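About Fahy

Home
Freezers
Baskets and parts
Service
About us
Contact

Fahy supplies chest freezers to small stores, snack bars, school canteens and anyone else who sells or keeps frozen and chilled goods in modest amounts. We rent them, sell them, clean them, and replace the parts that wear out. We also sell the baskets that go inside, and over the years the baskets have become a bigger part of the business than we planned.

The company was started by Cathal Ní Chonaill, who still runs it. Before Fahy she managed the stockroom of a grocery store and spent a lot of time leaning into freezers to find things. Most of what she found was at the bottom, under other things, and past its date. She began buying wire baskets and fitting them to the store's freezers herself. Other stores on the same street asked where the baskets came from, and she started selling them out of her car. The first freezer came later, from a bakery that was closing and wanted the floor space back.

What we do now

Our main line is the white chest freezer with a sliding glass lid. It suits a store that has a wall to put it on and customers who want to see what they are buying. The lid slides back to open the front part and forward to close it. Staff can get in and out quickly and the lid never has to be lifted or held. 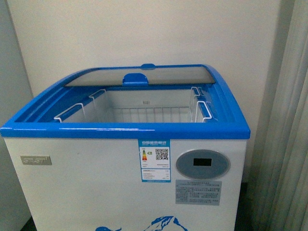 Every rental comes with at least one hanging basket. It hooks over the inner ledge and can be lifted straight out for cleaning or for restocking at the counter. We tell customers to put the fast sellers in the basket and the reserve stock underneath. A store that sells mostly ice cream bars will want more than one. A store that keeps drinks in it on a chill setting can usually manage with one basket for the open packs and singles, with the full cases below.

We measure before we deliver. Freezers look alike from across a room and then turn out to have a ledge that is a little narrower or a corner that is a little rounder, and a basket that hangs well in one will slide and tip in the next. Bring us the inside measurements, ledge to ledge, or ask us to come and take them. There is no charge for measuring within the city.

The workshop

Our workshop and showroom share one building at 1706 Flolov Avenue. The front has freezers set out against the wall where you can try the lids and lift the baskets in and out. The back is for repairs. There are 11 bays, which is more than we need in winter and fewer than we need in August.

A used freezer that comes back from a rental goes through the same steps each time. It is unplugged and left open until it has fully defrosted. The drain is cleared. The inside is washed with warm water and baking soda, rinsed and wiped. The lid comes off its track so the groove can be brushed out - sugar and paper scraps collect there, and a lid that sticks is nearly always a dirty track. The seals are checked, the baskets are washed separately, and the freezer runs for two days with a thermometer inside before it goes out again. We write the readings on a card and leave the card with the customer.
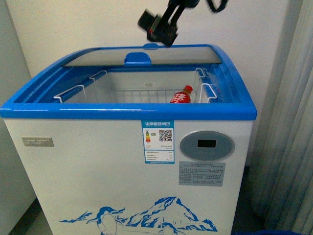
Chest freezer with the glass lid slid back and a single bottle in the wire basket.

Please don't keep glass bottles or cans in a freezer on a freezing setting. We replace a few baskets a year that have been glued to the wall by frozen soda, and the rental agreement does not cover it. Plastic bottles are better, but they need room to expand and should be moved out once they are cold enough.

Controls and instructions

Some of the models we carry are made for the Chinese market, and the panel and the instruction sticker are printed in Chinese. They are straightforward machines to run. There is a plus button, a minus button and a small display, and most customers set the temperature once and leave it. We supply a one-page English translation with each of these and tape a second copy inside the service folder. If yours has gone missing, call and we will send another.

We leave the energy label on. Customers ask us to peel it off so the cabinet looks cleaner, and they are free to do it once they own the freezer. On a rental it stays, along with the manufacturer's sticker. Our service people use both. 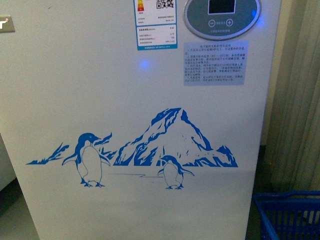 Photo: Mellel

People ask us what temperature to use. For ice cream and frozen meals, start at 0 degrees Fahrenheit and check with a separate thermometer placed in the basket, not on the floor of the freezer. The top of the load is the warmest part and the basket is the top of the load. If the basket is cold enough, the rest is. Keep the stock below the load line, and don't stack boxes on the lid.

Baskets

We sell two kinds. The wire basket is white coated steel and hangs from the ledge. It is the one most people know. The plastic basket is blue, with slatted sides, and it is meant for carrying: fill it at the delivery door, bring it to the freezer, empty it, take it back. Some customers use it inside the freezer too, standing on the floor of the cabinet, one for each product. The slats let the cold air move and let you see which basket holds what.

Both kinds wash in a sink with dish soap. Wire baskets should be dried before they go back in, and any chip in the coating should be touched up before rust starts - we keep a pot of coating at the front desk and do small chips free. Plastic baskets get brittle if they are dropped while frozen. Let them warm up first.

A store that orders 14 or more baskets of either kind pays the trade price. Mixed orders count.
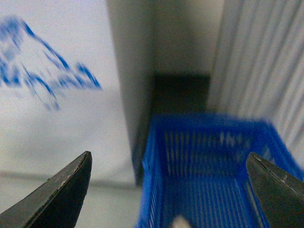

Lello wrote to us in August to say that the carrying baskets had cut the restocking at the back door to one trip, that the lid now stays closed for most of the morning, and could we please make them in a second color so that the fish and the desserts stop getting mixed up. We have asked the supplier about green.

Working with us

We are a small company and the person who answers the phone has usually worked on the freezer you are calling about. Have the model number ready if you can. It is on the rating plate at the back, near the bottom. For a freezer that has stopped cooling, keep the lid shut and call right away; rentals get a replacement the same day when we have one in the bays.

We take back old freezers from any maker when we deliver a new one. Those we can repair are repaired and sold with a six-month warranty. The rest go to a licensed recycler that recovers the refrigerant. Loose baskets are welcome at the front desk at any time, bent or not.

Showroom hours, delivery areas and current rental rates are on the Contact page.

Page last updated November 11, 2025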